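Teleop demos for a two-arm screwdriver task: how slow is too slow, and do I keep the ugly ones?

Posted in Small Robots & Home Automation > Teaching and Demonstrations
Sep 4, 2021
Viewed 1364 times

plirnitz

I have two small tabletop arms, mostly printed, bolted facing each other, and I drive them by remote control with a pair of leader arms that I hold like very expensive salad tongs. The goal for this month was modest. Left arm steadies a bit of wire, right arm holds a screwdriver and touches the tip to three red dots in order. No screws yet. I was going to work up to screws. At the current rate I will work up to screws sometime after retirement.

Setup, for those who will ask anyway:

Two leader arms, two follower arms, same joint layout, no force feedback at all.
One camera up high looking down at the table, which is what the policy gets to see. I also peek at it while driving, when I should be looking at the arms.
Blue cloth over the table, white board on the cloth, clear panel on the board, dots on the panel.
Recording at whatever the default rate is in the Partanen fork of the recorder. I have not touched it because the last time I touched it I lost an evening.

I collected 64 demonstrations and trained on all of them. The result approaches the first dot with great dignity, stops a little short, and then hovers there until I turn it off. Sometimes it drifts toward the middle dot, thinks better of it, and goes back. It has never once done the thing I asked for, but it has an uncanny grasp of how I look when I'm unsure what to do next.
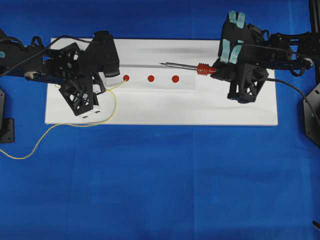

My suspicion is that the pauses are the problem. When I drive, I get the tip close and then I wait, because I can't judge the height from the camera and I don't want to drag a steel point across the panel. So a large part of every recording is me holding still and breathing through my nose. The motion in between is quick and not very tidy. I went back and watched a few, and the actual touching is over in a blink compared with the loitering.

So, three things I'd like opinions on:

Should I cut the pauses out of what I have, or throw it away and record again?

Do I keep the demos where I missed a dot and came back for it? I have a fair number of those. I'd like to claim they were deliberate.

Is remote control even the right way to do this? The other option is to switch the motors off, grab the follower arms and push them through it by hand. I get far better feel that way, but then my hands are all over the camera view.

I know the answer to a lot of robot problems is "collect more data." I would like to hear it from somebody who has seen what kind of data I collect.

pamstead_garage

more data. 64 is nothing, get to 200 and then come back and complain. I wouldn't change anything until then, changing things is how you end up with three small datasets that don't match each other.

also what screwdriver

barnley_bench

I would hold off on recording 200 of anything until the pauses are sorted out, or you'll have a robot that hovers with more confidence.

I had the same disease with a peg task last October. If you stop at a spot for two seconds and then move on, the model sees a long run of nearly identical pictures where the right answer is "stay put," and then one picture, looking just like the others, where the right answer is "go." It has no idea what was different. You knew: you had decided you were ready. That decision happened in your head and the camera wasn't pointed there. So it learns to stay put, which is correct nearly every time according to you.

Trimming works as a first aid measure. I wrote a small script that drops frames where none of the leader joints moved more than a hair since the last kept frame, and leaves everything else alone. Keep a couple of still frames at each touch, or it'll learn to skim past the dots like a bus that's running late. Look at a handful of trimmed episodes by eye before training on them. If the arms look like they're teleporting, you cut too hard. And watch the gripper channel separately. I trimmed on arm joints only the first time and neatly deleted every moment where the gripper closed.

The better cure is to stop pausing, and for that you need practice without recording. I mean it. Turn the recorder off and run the task until it's boring. Your first demos and your last demos are almost certainly by two different people as far as the model is concerned. Plot episode length against episode number and you'll see it right away. I ended up throwing out everything before my technique settled down, and it hurt about as much as you'd expect, and the policy got better.

Your height problem is a separate one, and it's the reason you're pausing. A single camera looking down from a height is bad at telling you how far a thin tip is above a clear surface. It's bad at telling the policy too, so even perfect driving may leave it guessing. Things I'd try, cheapest first:

Drive while looking at the arms with your own eyes from table level, sitting down, and see whether your pauses shrink. If they do, be careful, since you're now using information the policy doesn't have.

Add a second camera low and from the side, or one on the right wrist. The wrist one was worth more to me than anything else I bought that year, and I bought a chair.

Put a light off to one side so the tip throws a shadow you can both read. When the tip and its shadow meet, you're down. Check that the clear panel isn't throwing a glare right where you need to look, and if it is, move the lamp before you start recording and then never move it again.

On the misses: keep the ones where you missed a dot by a little, corrected smoothly and touched it. Those are useful. The policy is going to end up slightly off at some point and it needs to have seen what a person does about it. Dump the ones where you missed, stopped, swore, backed all the way out and started the approach over. Those teach it that backing out is a normal thing to do near a dot, and I think you're already seeing that with your drift to the middle and back.

If you want to be more deliberate, record some episodes that begin with the tip already in the wrong place. Get it there with the recorder off, then start recording and fix it. You get the recovery without the mistake.

On pushing the arms by hand: I've done both. It's lovely for getting a feel for the path and for one-arm jobs with a fixed path to play back. With two arms you need a hand for each, plus one for the gripper, and I've only been issued the standard number. Then there's the camera. A policy trained on pictures full of your forearms will be confused when the forearms don't show up for work. You can get around it by recording the joints by hand and then replaying them with nobody in view to collect the pictures, but everything has to be put back exactly where it was first. With a loose wire in the job, good luck. Wires have opinions. I'd stay with the leader arms.

One last question for you. What is the left arm contributing? If it only has to hold the wire still, settle it first, then start recording with it already in place and get the right arm working by itself. Add the left arm's part back when the dots are solid. Every time you're nervous with your right hand, I'd bet your left hand twitches along with it, and all of that is in the data too.

plirnitz

Plotted the episode lengths. The early ones are more than twice as long as the late ones. It looks like a playground slide. I'm a little embarrassed and also a little proud of the bottom of the slide.

You're right about the left hand as well. I looked at the left arm's joints during the touches and it flinches. Every time. I have been carefully teaching a robot to flinch.

Plan is to trim, retrain on the later half just to see whether the hovering changes, then practice with the recorder off and do 100 clean ones with the left arm parked. The side lamp is free because I already own a lamp.

pamstead_garage, it's the one with the red-orange ribbed handle. It came in a set.

pamstead_garage

fine, 100. but I meant what size, if the shaft is long any wobble at the gripper gets a lot worse out at the tip. I'd grip it further up toward the shaft or use a stubby. also put some tape on the handle where the fingers go and mark how far in it sits, mine used to creep backward a little each run and by the end of the session I was teaching it with what amounted to a different screwdriver

barnley_bench

Seconding the mark on the handle. That's a good one and I wish I'd had it in October.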